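Forum: Service robots and home automation > Buying and budgeting
Topic: Second arm for the bedroom setup, or spend the money elsewhere?

nerni_lab
Posts: 10

Hello all. I must send my equipment plan in November and I want to hear opinions before I sign anything. We are a small group in Bratville, testing tasks in a furnished guest room: lamps, shades, bedding. At present we have one arm with a gripper, on loan until spring. The question is whether I buy one arm of our own or two. Vetell has given me an offer for both cases, valid for 6 weeks.

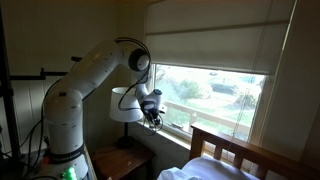
My budget has one line for the arm and one line for everything else, and the second line is the one I do not trust. I had put in it only a stand, spare fingers and a small reserve. Then I looked at how our cables hang in coils under the gripper, right beside the lampshade, and I understood that cable guiding must be a cost of its own. How much do you plan for such things?

kettle_and_cog
Posts: 214

One arm. Put the difference into mounting and cables. A bedroom corner has no space for two bases, and you will pay for a second controller, second safety stop, second service contract. The arm price is only the beginning.

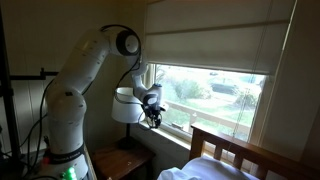 nerni_lab

Thank you, this is useful. The service contract was not in my table at all. About space I agree only partly. The nightstand is tucked into the corner between wall and window, so from that side it is tight, yes. But a second arm could stand on the other side of the bed. Jakab sells a mobile base which would allow this, although the delivery time is four months.

kettle_and_cog

Four months on paper. Ask them for a fixed date in the order, and ask who pays the transport if the base must go back.

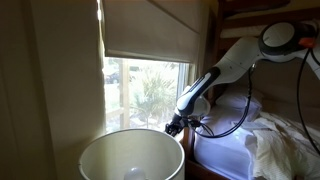
Nerninitz_Dan wrote that he sees it differently: with one arm every repair stops the whole project, and for him this risk is bigger than the price of a second controller. He would buy two arms, but of a cheaper class, and rent the mobile base first.

kettle_and_cog

Cheaper class means you write your software two times. I have done this and I do not recommend it. A loan unit during repair can be put into the service contract. It costs less than a spare arm standing in a cupboard.

nerni_lab

I have asked Vetell about the loan unit and they can include it for 2 years. So I think it will be one arm, with a serious cable budget. This is my list for the plan, please say if something is missing.

1. Arm with gripper, service contract and loan unit, from Vetell.

2. Stand and cable guiding. The cables by the base now run down towards the floor, and I would like a proper channel for them – price still open.
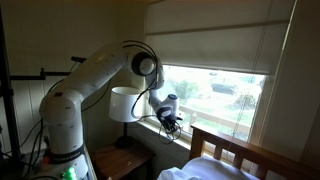

3. Rent of the mobile base from Jakab, only if the first tests go well.

4. Consumables: spare fingers, lampshades, bulbs, bed linen.

5. Reserve of 10 per cent.

Nerninitz_Dan

I still vote for two, but the list is reasonable. Please add training days. Your new people will need them, and suppliers charge extra for every visit.

nerni_lab

Added as number 6. I will write again when the answer from Jakab has arrived.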